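Notes on collecting two-handed demonstrations, part 3

The last post ended with the calibration board and a promise to get to the recording itself. We have been recording for most of April, so there is material now.

For anyone who skipped the first two: the goal is a policy that tidies small household items on a tabletop. Pick up, hand from left to right, put in the container. The training data comes from people doing the task with a pair of hand-held grippers, each with its own camera. The arm in the lab has not moved in three weeks and has a jacket hanging on it.

I am writing down what we changed and why, mostly so that Jenő Gulyás and I stop having the same discussion every time one of us comes back from lunch.

The object set

We started with 43 objects bought in one trip to a discount store in Clatatville. The selection rule was that everything had to fit inside the opening of the gripper in at least one orientation, and nothing could weigh enough to slip under its own weight. That rule turned out to be too generous. A thing can fit in the opening and still be useless for a handoff, because a handoff needs room for two sets of fingers at the same time. A bottle cap fits. There is nowhere on a bottle cap for a second gripper to go.

We dropped the smallest items and sorted the rest by where the second grip can land:

Long and stiff (spoons, brushes, markers). Second grip goes anywhere clear of the first.
Long and soft (socks, a strip of felt). Second grip lands where you want it and then the object folds.
Compact (blocks, a small tin). Second grip has to come in at a right angle to the first.
Awkward on one side (anything with bristles, teeth, or a cord).

The fourth group is the one I want to talk about. It produced the most rejected episodes and, after we fixed the instructions, the ones I trust most.

Why the hairbrush is a good object

On a spoon, nearly any grasp is acceptable and the demonstrator stops thinking about it after ten minutes. The recorded grasps drift toward whatever is least effort for the wrist. On a brush there is a hard side and a side made of pins, and closing two flat fingers across the pins gives a grip that feels fine until you tilt it. The pins bend, the brush rotates, and the fingers are now holding something other than what they closed on.

So the demonstrator has to look at which way the brush is facing before committing. That decision shows up in the data as a small rotation of the wrist during the approach, well before contact. It is exactly the part we want the model to pick up, and it is nearly absent from the spoon episodes.

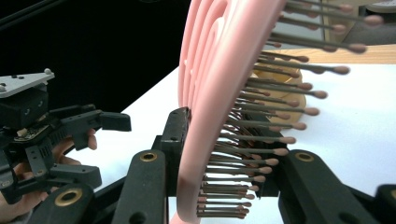
Wrist view with the hairbrush between the fingers and the other gripper at left.

What the wrist camera gets out of an object like this is mixed. At this distance the brush takes up most of the view, and the bristles hide a good part of whatever is behind them. The wooden bowl is back there and you can only make out its rim and side through the gaps. If the bowl is the place target, a model that looks at one frame at a time has little to go on. We therefore feed it a short history, currently five frames, sampled far enough apart that at least one of them should predate the grasp.

Crescencio Figueroa suggested a third camera mounted over the table. I resisted this for two weeks on the grounds that the arm cell at Hagedorn, where the policy will eventually be tested, has no overhead mount. We compromised. The overhead view is recorded and used for review only. It does not go into training. It has already paid for itself in review time, as you can tell in two seconds whether a handoff was clean without scrubbing through two wrist streams.

Episode definition

An episode starts with both grippers open and off the table, and ends with both open and off the table again. That sounds obvious. In the first batch we let people start wherever their hands happened to be, and a large share of recordings began with a gripper already half closed on the object. A model trained on those learned to sit still near objects and wait for a grasp to have happened.

The current rules, as taped to the wall:

Both grippers open, count to two, begin.
One object per episode.
Left picks, right receives. Swapped-hand episodes go in their own session.
If you drop it on the table, recover and keep going. If it lands on the floor, stop and mark it.
Do not talk with the grippers in your hands.

The last one is about gestures. People point with them.

On drops: I was in favor of discarding every episode with a drop in it. Jenő argued for keeping the ones where the demonstrator recovers, and he was right. The model without them had no idea what to do with an object lying somewhere it had not planned for. We tag them separately so they can be weighted up or down. Floor drops remain out, because the cameras lose the table and the tracking goes with it.

Synchronization

Each gripper logs its own video and its own opening width. The two are joined afterward by timestamp. For single-hand work a small offset between the grippers does not matter. For a handoff it matters a great deal, because the interesting event is that the right closes before the left opens. If the offset is large enough to swap the order, the data says the object hung in the air.

We now begin every session with a sync gesture: tap the two sets of fingers together over the table, both in view of each other. The tap is found in both video streams and used to correct the clocks. It takes a few seconds and it removed an entire class of confusing failures. We check again with a second tap at the end of the session, and if the two corrections disagree by more than one frame, the session is set aside.

The logging software is Grelleo, which is Crescencio's own thing and has no documentation other than Crescencio. It writes one folder per episode and refuses to overwrite anything, a property I have come to appreciate.

Numbers so far

The target for this phase is 2,000 accepted episodes. Rejected to date: 243. I went through all of the rejects in one long afternoon and assigned each a single cause, taking the earliest thing that went wrong. In descending order: tracking lost, wrong starting state, floor drop, handoff never completed, and a bin for everything else that includes one episode in which the demonstrator recorded himself answering the door.

Tracking loss is the most frequent and the least interesting. It happens when the table surface fills the view and offers nothing to lock on to. Our tabletop is white and smooth, which is good for seeing objects and bad for everything else. I have been leaving a few extra items near the far edge to give the tracker some structure. They get moved between sessions so the model cannot use them as landmarks. A patterned cloth would do the same job better, but then every episode has the same cloth in it and I would be collecting a dataset about a cloth.

Fatigue

The grippers are light but held out in front of the body, and the trigger finger goes first. Handoff episodes get visibly slower after forty minutes. They also get sloppier in one particular way: the release comes early. We looked at the gap between right-closed and left-open over a full session and it shrinks steadily toward the end. Sessions are now capped at half an hour, with a change of demonstrator after each.

I would have liked to correct for this in processing. There is no honest way to do it. The timing of the release is part of the skill, and stretching it afterward just means I am the demonstrator.

Open items

The brush episodes need a second brush. All of ours use the same pink one, and I have no wish to find out at test time that the policy has learned pink. Two more in other colors and shapes are on order, along with a comb.

The finger pads on the right gripper should be inspected for wear before the next batch. I have the spare set from Hustier in a drawer but would prefer not to change the contact surface in the middle of a phase. If they have to be changed, both grippers get new ones on the same day and the metadata gets a new hardware tag.

Swapped-hand sessions have not started. I am left-handed and will do the first few, so the timing statistics for those should be read with that in mind.

The next post will cover the first training run, assuming the arm still works when we take the jacket off it.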